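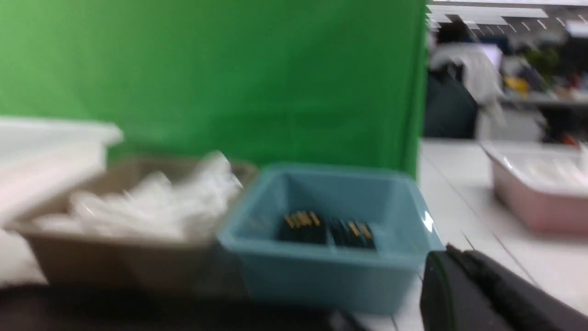
Brown tray of white plastic items, green backdrop behind.

Wistitari: a data card for packed lunches

Wistitari is a table of 1,307 packed lunches, written down by the people who ate them. It was put together in Pleramham by Niall Rankin and Dymphna Carroll, who wanted to know how much salt goes into a weekday lunch and were not enjoying the answer by Thursday of the first week.

What is in it

One row per lunch, from 74 adults. Columns are eater, day, main item, extras, drink, salt in grams and notes. Salt comes from the packet where there was a packet. Home-made food was worked out from the recipe, and where the recipe was "whatever was in the fridge" the salt column is blank.

The notes column is free text. Please read it before you drop it. It explains why eater 48 has soup every day in July.

Known problems

People write down an apple far more readily than a sausage roll. We have left this alone, as we don't know how to correct for shame.

Crisps are under "extras" unless they were the whole lunch, in which case they are under "main item". Sandwich fillings are spelt as received - there are several kinds of houmous and at least one of them is a typing accident.

Portions were judged by eye. Dymphna weighed 50 of the lunches as a check and found that a "small piece of cheese" is a matter of opinion.
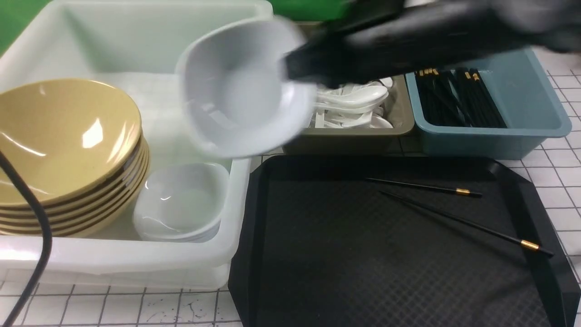 Using it

The file is plain CSV, with commas inside quotes. Fine for teaching, for practising on messy text and for arguing about ham. Don't use it to give anyone advice about their blood pressure.

Splits

There are none. If you make your own, split by eater, or your model will simply learn who likes pickle.

Contact

Corrections to Niall. Recipes to Dymphna.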